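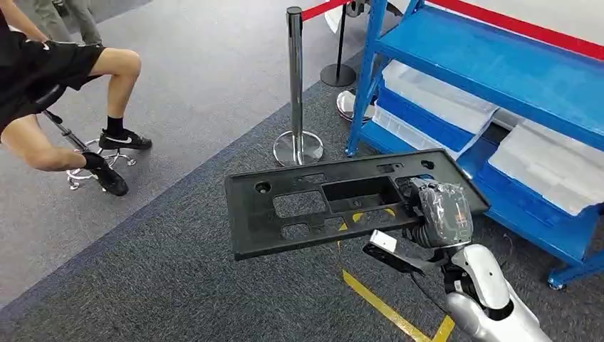

Black plastic bracket panel, raised rim all round.

Jun 9, 2024

Quick one today, kettle's on and I've got to be out the door soon. Gadget post! Been using the Memitard dash cam in the old estate since May and I keep getting asked if it's any good. Short version, yes, mostly. Long version, keep reading.

Setup first. Comes in a plain box, sucker mount, a sticky mount, cable that is far too long for a small car and just about right for mine. I tucked it along the headlining and down the passenger side pillar. Half an hour, one swear word. Didn't bother with the hardwire kit, it just goes in the lighter socket with a Stilholm splitter so I can still charge the phone. The splitter gets a bit warm on long runs. Keeping an eye on that.

Picture in daylight is great. Number plates readable at the lights, less so on the motorway, which is the same with every one of these I've had. Night time is hit and miss. Street lights fine, country lanes pretty much soup. The old Rendance I had before was worse at night but it did start up quicker, I'll give it that. The Memitard has a little think for a few seconds every morning then beeps at you. You can turn the beep down but not off!! I have been through every menu. Twice.

Battery. It holds 500 mAh, enough to save the last clip when you pull the key and thats your lot. Don't buy it for parking mode unless you wire it in properly.

Clips are 30 seconds by default, I changed mine to three minutes becuase scrolling through hundreds of tiny files is no way to spend an evening. Had 724 of them on the card after the Wales trip. Deleted the lot bar one, a sheep.

The phone app is poor. Drops the connection, forgets the password, then wants location switched on for no reason I can see. Just take the card out and stick it in the laptop. Much quicker.

Ravindra Semwal left a comment on the last post asking if it fits behind the mirror on a van. Depends on the mirror mate, but it's a stubby thing, so probably. Measure first.

Would I buy it again, yes, at the sale price. Not at full whack.

Next time it's the tyre inflator, if I get round to it. Also done 2000 miles on the new wiper blades so might stick a few lines in about those. Right, off out.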